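Visit Report: Trolholm Stone and Surface Works, Spring Open Day
Prepared for the Randbridge Housing Renewal Office
8 March 2026

Purpose of the visit

The Randbridge Housing Renewal Office is preparing to replace kitchen worktops in 676 apartments owned by the city. Before the specification is issued in April, the office sent a delegation to the spring open day at the Trolholm Stone and Surface Works. The delegation was asked to look at how countertops are cut, finished and repaired, and to report on which questions remain open. The report does not recommend a supplier. The delegation was led by Naomi Mutiso of the specification section.

Arrival and program

Visitors were received at the east gate and given ear protection, safety glasses and a printed plan of the buildings. The works occupies a former grain depot beside the rail line, and most of the old loading bays are still in use for slab deliveries. The groups were kept to 14 people. Our group went first to the slab yard, then to the cutting hall, the polishing line and the repair shop, with a discussion period at the end. The tour ran longer than planned in the cutting hall and the lunch break was shortened accordingly.

The slab yard

Natural stone is stored outdoors under a roof with open sides. Composite and laminated boards are kept in a closed building next door, where the humidity is checked at the start of each shift. The yard manager explained that composite boards from different production runs can differ in shade even when they carry the same product name. For a program of our size this deserves attention. If a section of worktop has to be replaced several years after installation, a close match may not be available, and residents may object to a visible seam between old and new material.

The works offers to hold back spare boards from each run for a storage fee. The fee was not stated during the tour, and the office has since asked for it in writing.

The cutting hall

Cutting is done with water-cooled saws, and the water is filtered and used again. The noise level made it difficult to hear the guide, and several questions had to be put off until the discussion. The delegation was shown how the cutouts for sinks and cooktops are made with rounded inner corners. A square inner corner is a common starting point for cracks, and the works declines orders that call for one. Our current drawings show square corners in the type B kitchens. These drawings should be corrected before they are sent to any bidder.

The minimum strip of material left in front of a sink was also discussed. The works asks for a strip wide enough to carry the board safely during delivery, and it braces the opening with a timber batten until the installers are ready. Stairwells in the older Randbridge buildings are narrow, and some boards will need to be turned on end to pass the landings. The delegation took this up with the delivery staff, who asked for stairwell measurements for each address.

Patterns and finishes

A short display near the polishing line dealt with patterned surfaces. Plain light colors remain the cheapest option in every range on show. Marbled patterns in brown and gray cost slightly more but were described as more forgiving in rental kitchens, where crumbs, water marks and fine scratches are less noticeable against a varied background. The polishing line can produce a high gloss, a satin finish and a brushed finish. The guide advised against high gloss for rental units.
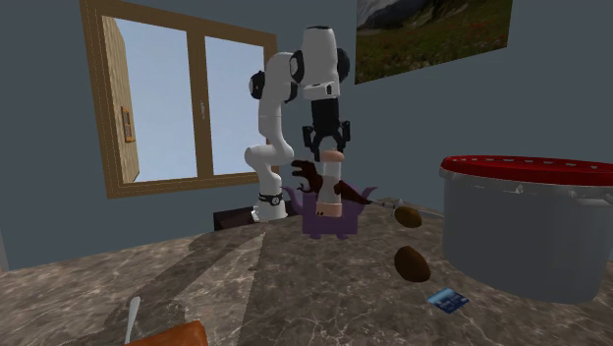
Idrisa Kimaro was not persuaded that a busy pattern is an advantage. In his remarks to the group he held that a marbled surface hides dirt as well as it hides wear, that residents with poor eyesight have trouble finding small items on it, and that a plain matte board in a middle tone would serve most households better. He asked that the opinion of residents be sought before a pattern is fixed for the whole program.

The guide accepted the point about eyesight and said that the works had received similar comments from the Odera senior residence, which chose a plain surface with a contrasting front edge. The delegation considers this worth studying. A contrasting edge adds to the unit price, though it could be limited to apartments where a resident requests it.

The repair shop

The repair shop was the most useful part of the day for our purposes. Staff demonstrated the filling of a chipped front edge with tinted resin, a process that took 37 minutes from cleaning to final polish. The filled area could still be found by touch. Color matching is done by eye under a daylight lamp, and two of the staff showed how the same tint looks different under the warm bulbs found in most homes.

Burn marks were discussed at length. On laminated boards a burn generally cannot be removed, and the section has to be replaced or covered with an inset. On composite boards a light burn can sometimes be sanded out, depending on the resin content. Natural stone tolerates heat better, but it stains where the sealer has worn away. The works recommends renewing the sealer on a fixed schedule - a task that our maintenance teams do not carry out at present and that would have to be added to their contract.

Discussion period

The following matters were raised by our delegation and answered by the works.

Warranty. The standard warranty on boards is 5 years and does not cover seams made on site by another firm.

Old worktops. The works takes back stone offcuts for crushing. It does not take back laminated boards.

Lead time. Orders for a single building can be filled from stock. Orders for several buildings need a production slot, and the slot is confirmed only when the final measurements have been received.

Samples. Large sample boards can be lent to public offices. The Zultura range was proposed as a first set, as it includes both plain and marbled boards in the same thickness.

Points for follow-up

The specification section will correct the corner detail in the type B drawings and circulate the new version. Building management is asked to supply stairwell and landing measurements, beginning with the addresses north of the canal. Ms. Mutiso will arrange the loan of sample boards and a viewing for residents at the Randbridge district office, with both daylight and ordinary household lighting available. Written answers on the storage fee and on the treatment of seams under warranty are expected from Trolholm before the specification is issued.

The delegation thanks the staff of the works for their time. Copies of the printed building plan and the product sheets may be consulted at the office on request.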